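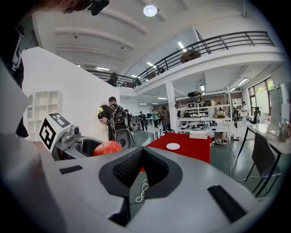
**Stougaard, 22/10/2019** – I get to share some happy news from the alumni office at Stougaard College, and I've been bursting to do it! Vibeke Kárason, who studied engineering with us and now runs the software firm Stodetti, is coming back to campus to spend a day with our students.

Vibeke wrote to me herself, which I loved. "I still dream about the stairs in Waleck Hall," she said. "I'd like to walk up them once more, and then I'd like to hear what the students are working on."

So we're giving her a full day. She'll have breakfast with 16 first-year students in the Rurerell dining room (names drawn from a hat, so do sign up), then sit in on two classes. In the afternoon she'll give a talk in Waleck Hall called "What I Got Wrong at First." It runs 90 minutes, and she has asked that half of it be left for questions – hard ones welcome.

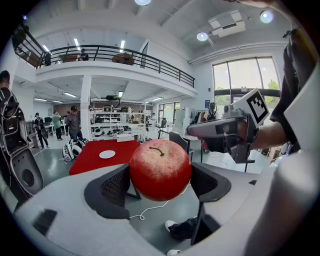 ## Seats and sign-up

The talk is free and open to students, staff and former students. Waleck Hall fills up fast, so please reserve your seat through the alumni office before the end of October. You can bring one guest. Doors open at 3, and we'll have coffee in the lobby afterward, where Vibeke will stay to chat.

Reporters are welcome too! Just drop me a note ahead of time if you'd like a few minutes with her before the talk.

Kirsten Ingvarsson
Alumni Relations, Stougaard College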